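Mesa de preparación

Se llama mesa de preparación a la superficie despejada sobre la que se ordenan, revisan o montan piezas antes de guardarlas en sus cajas. ¡Pocos muebles de taller resultan tan agradecidos! Una buena mesa cambia por completo el ritmo del trabajo, y su historia es más rica de lo que sugiere su aspecto.

Superficie

Los tonos grises y mates son los preferidos: cansan poco la vista y apenas devuelven reflejos. El modelo Pluldale, de 160 cm de largo, popularizó este acabado entre los talleres pequeños. 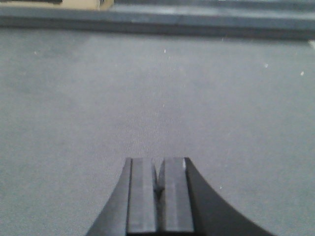 Superficie gris de una mesa de preparación.

Cajas y almacenaje

La caja de plástico es la compañera natural de la mesa. Las asas abiertas en la pared permiten levantarla sin buscar el fondo, y los nervios verticales le dan rigidez —un recurso sencillo y eficacísimo—. El azul se ha vuelto casi un emblema del oficio. El catálogo Grarkum llegó a reunir 12 tamaños distintos, todos apilables entre sí.

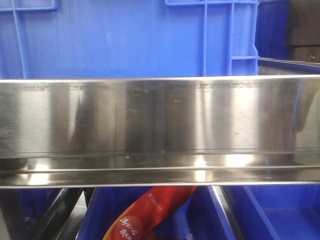 Cuadernos del Taller, n.º 4, pág. 12

El acero inoxidable pulido también tiene su sitio en estos espacios. Se limpia con un paño suave, siempre en el sentido del pulido, aunque delata enseguida cualquier mota.

Borde y piezas sueltas

El reborde perimetral es un detalle magnífico: impide que las piezas pequeñas rueden hasta el suelo. Las blancas, además, destacan de maravilla sobre un fondo gris oscuro.

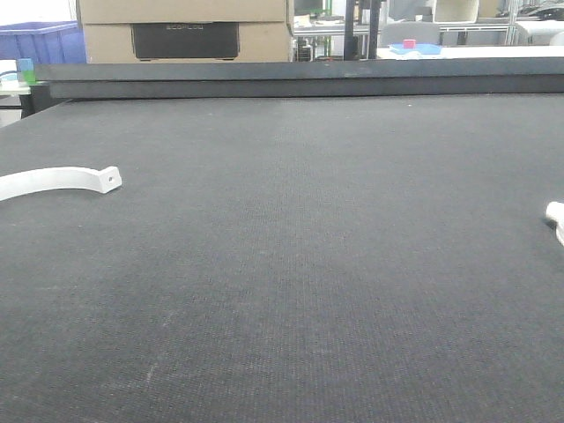

Kinga Dudás discrepa en parte: el reborde le parece útil al fondo, pero en el lado de trabajo estorba a los antebrazos, y ella prefiere dejarlo libre.

Véase también: banco de trabajo, caja apilable, bandeja de clasificación.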